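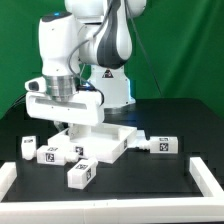 Kavotcombe Evening Classes
Keeping a Personal Blog, Session 3: Posting Rhythm and Comments
Notes updated 5 Aug 2018

Hello again! These are my notes from class, tidied up a bit, for anyone who missed it or was too busy chatting in the back (I heard you, and it sounded like fun).

1. How often should you post?

As often as you can stand. When I started my blog on Brakutau I posted every single day for 19 days, and then I couldn't look at the thing for a month. Now I write on the weekend, save it as a draft, and read it over with coffee before it goes up. My posts run to 900 words if I'm not careful, so I usually cut the first paragraph, where I'm just clearing my throat.

Keep a list of post ideas somewhere you'll see it. Mine is on the fridge. "The bus to Drilirton" has been on there since October and I still think there's a post in it.
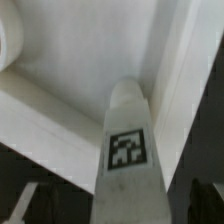

Gripper finger with a square black-and-white marker.

2. Comments

We spent most of the evening on this, and I'm glad we did. If you want comments, go and leave some. Pick a few blogs you really like, read the whole post, and say something about a part of it. "Lovely post!" is kind, but it gives the writer nothing to answer.

Replying to your own comments: I try to do it within a day or two. You don't have to match the length. If somebody writes you 50 words about their grandmother's button box, a warm line back and a question will do nicely.
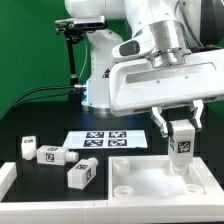

One of you wrote on the class page afterward that replying to everyone feels like homework, and asked if it would be rude to answer the whole lot in a single comment at the bottom. Not rude at all! Plenty of bloggers do it. Put each person's name in front of their bit so they can find it, and do answer direct questions.

Spam is another matter. Turn on moderation for posts older than a couple of weeks and you'll catch most of it.
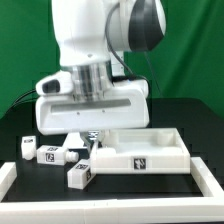 3. For next time

Write a short post about one ordinary thing in your week. Leave three comments on blogs you haven't commented on before, and bring the links.

Reading: chapter 2 of the Tichý handbook, up to page 13. Skip the section on counters, we'll do that in Session 5.

We're in the upstairs room again, same time. Bring a sweater, it gets chilly up there!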